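En octubre cambié el acabado del escritorio. El barniz anterior, un poliuretano Skavell de dos componentes, había perdido adherencia en la zona donde apoyo los antebrazos y admitía mal los retoques parciales.

Lijé a grano 120 y después a 180, siempre a favor de la veta. Apliqué 2 manos de Rerkance brillante diluido al 5 %, con brocha de cerda sintética y sin cargarla demasiado. La temperatura de la habitación se mantuvo en 19 grados y la humedad relativa en unos 62 puntos, un valor alto para este producto.

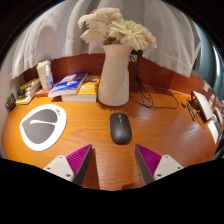 Entre mano y mano conviene respetar el intervalo de la ficha técnica, que supone menos humedad de la que tengo en casa. Lo alargué hasta la tarde siguiente y matizé con estropajo gris fino. El polvo lo retiré con un paño apenas humedecido en disolvente.

Probé también el aceite duro de Penry en un recorte. Se repara mejor, pero marca los cercos de taza y exige mantenimiento periódico. Queda pendiente comparar la cera Flurov sobre el mismo recorte, lijado por la otra cara.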